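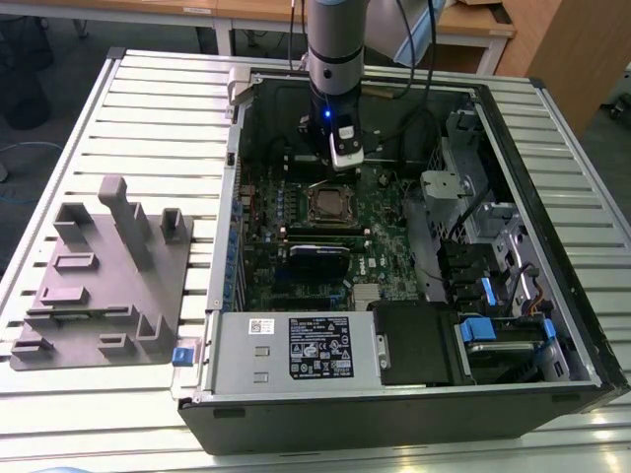 Brendgate Youth Rugby — progress report to the Metau Fund, period ending July

Player registration closed at 200 across the under-13 to under-17 squads. All squads have a named coach. Two coaches have yet to finish the contact safety course and are running non-contact sessions until they do.

Fixtures: 11 matches were scheduled and 8 were played. The remaining three were called off after heavy rain closed the lower field at Doludach. Two have been moved to the fall block. The third, against Appiah under-15s, has no new slot yet.

Equipment: tackle bags and post pads were delivered and are in use. The scrum machine order is late. The supplier now quotes September.

Spending: $3,000 of the travel line is unspent, mainly from the canceled away matches. We ask to carry this amount into the next period under the same heading. No other line is over or under budget.

Injuries: all head knocks were logged and followed the return-to-play steps — the log is attached as Annex B.

Next period: drainage work on the lower field, referee training for older players, and a start on winter gym bookings.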